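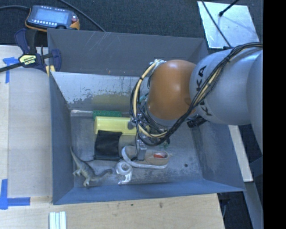
Larkside Arts Forum > Commissions and Sales > Deposits on portrait commissions

larkside_moderator
Members are asked to comment on the proposed guideline for commissioned portraits. The draft sets a nonrefundable deposit of 80 dollars, payable before any sketch is begun. Comments close Sunday.

graphite_row
I support the draft. A fixed sum is easy to state on an order form, and clients accept it without dispute.

Virág Studio
We must respectfully disagree. Our smallest charcoal portrait is priced at 133 dollars. A deposit of 80 is more than half of that, and several buyers have declined on those grounds. A percentage would be fairer.

graphite_row
A percentage invites argument whenever the size or the number of sitters is changed. Which figure would then apply?

Virág Studio
The figure in the first written quote. Skurkier Framing has worked on that basis for years.

wostuveo
Could the guideline also address revisions? I received 63 messages from one client regarding the ears of a spaniel. I now allow two rounds of changes and bill for any others.

larkside_moderator
Revisions will be listed as a separate item. On deposits, members who favor a percentage are requested to post their preferred rate in this thread.

Virág Studio
Thirty percent, please.

graphite_row
I remain in favor of the fixed sum.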